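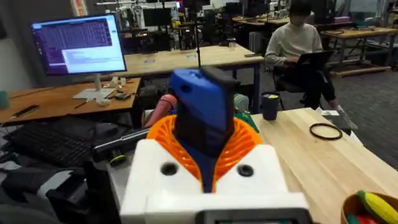

Comprei finalmente um colete de flutuação para o caiaque, depois de um verão inteiro a usar coletes emprestados que cheiravam a garagem. Demorei muito tempo a escolher, e a primeira dificuldade foi a cor. Eu queria um laranja forte, da família do laranja destas nervuras curvas à volta da peça azul, e as lojas mostravam-me sempre cinzento, preto ou um verde muito discreto. Compreendo que o preto seja elegante no cais. Dentro de água, com ondas pequenas e luz de fim de tarde, prefiro que me vejam de longe.

O colete que escolhi é o Gavel, no tamanho médio. Custou 200 euros, mais do que eu tinha planeado gastar, e durante alguns dias não disse a quantia em casa. Tem fecho lateral, dois bolsos à frente e uma fita larga nos ombros. Os bolsos são altos e isto incomoda um pouco quando subo para o caiaque a partir da água, pois o peito raspa no casco e o bolso esquerdo prende-se na borda. Já aprendi a deixar esse bolso vazio. No direito levo o apito e uma barra de cereais, que regressa quase sempre esmagada.

Experimentei-o primeiro na lagoa, perto da rampa velha, onde a água chega à cintura. Apertei as fitas, deitei-me de costas e pedi que me puxassem pelos ombros para cima. Um colete demasiado largo sobe até às orelhas. Este subiu dois dedos e ficou ali. Depois apertei mais a fita de baixo e já não subiu, mas sentada no caiaque respirava mal, portanto voltei a abrir um pouco. Ainda não encontrei a medida certa e suspeito que ela muda conforme o que almocei.

Em abril fiz com ele a travessia da Vuvirau, que são 3340 metros de uma margem à outra se a gente rema direito. Eu não remo direito. Saímos às 7 da manhã, com a água muito lisa, e a meio do caminho levantou-se um vento de lado que me empurrava sempre para os caniços. Cheguei com os braços tremendo e com uma marca vermelha debaixo do braço direito, no lugar onde a costura do fecho encontra a pele. Da próxima vez levarei uma camisola de manga comprida por baixo, mesmo com calor.

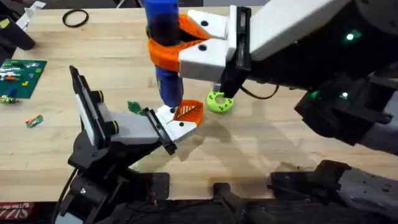

Um leitor escreveu-me, a propósito do meu texto anterior sobre coletes, que a marca debaixo do braço não vem da costura e sim da remada: eu levantaria demasiado o cotovelo, como fazem quase todos os que aprendem sozinhos, e qualquer colete me magoaria da mesma maneira. Aconselhou-me a rodar mais o tronco e a pensar que a mão de cima empurra à altura do queixo. Fui experimentar e ele tem alguma razão. Com o cotovelo baixo quase não sinto o fecho, mas ao fim de meia hora esqueço-me e o cotovelo sobe outra vez.

Também me perguntaram por que não escolhi o modelo da Steltetti, que é mais leve e seca depressa. Vesti-o na loja duas vezes. É muito confortável de pé, só que as costas são compridas e batem no encosto do meu banco, e eu passava o tempo a puxá-lo para baixo. Quem tem um caiaque de encosto baixo não terá este problema. O meu é um Rojanasak antigo, comprado em segunda mão, com um encosto alto que não consigo tirar, porque um dos parafusos está moído e roda sem sair.

Sobre a lavagem: água doce, sombra e um cabide grosso. Deixei-o uma vez na mala do carro, ainda húmido, e no dia seguinte tive de o lavar com sabão neutro e paciência. O cheiro saiu dos bolsos por último.

Agora falta-me resolver a saia do caiaque, que deixa entrar água pela frente, mesmo acima dos joelhos. Se alguém conhece uma que sirva numa abertura de 54 centímetros de largura, peço que me escreva o modelo nos comentários.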